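Wachsflecken auf Altartuch und Steinboden

Nach der Osternacht oder einer Lichterprozession bleibt fast immer Wachs zurück. Heißes Wachs nicht wischen, sondern ganz aushärten lassen und mit einem stumpfen Holzspatel abheben. Kleine Leinentücher vorher 2 Stunden ins Gefrierfach legen.
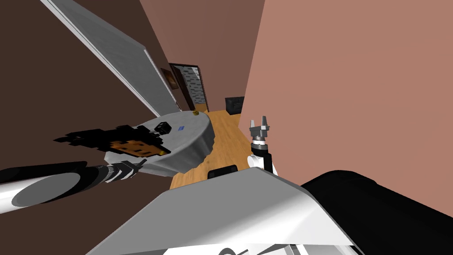
Zainab Amadi schreibt dazu, bei farbigen Kerzen bleibe trotzdem ein Rand, den sie vor dem Waschen mit etwas Gallseife betupft.

Reste im Leinen zwischen zwei Lagen Löschpapier ausbügeln, mittlere Stufe, kein Dampf. Das Papier öfter wechseln. Goldstickerei aussparen.

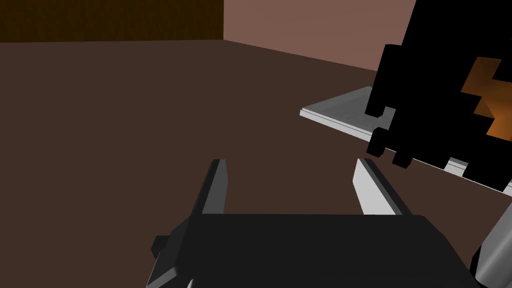

Auf Sandstein kein Bügeleisen und kein Lösungsmittel verwenden. Löschpapier auflegen, mit dem Föhn anwärmen, abnehmen, wiederholen.

Kontakt: Pfarrbüro Bomgate | © 2024 | Nach oben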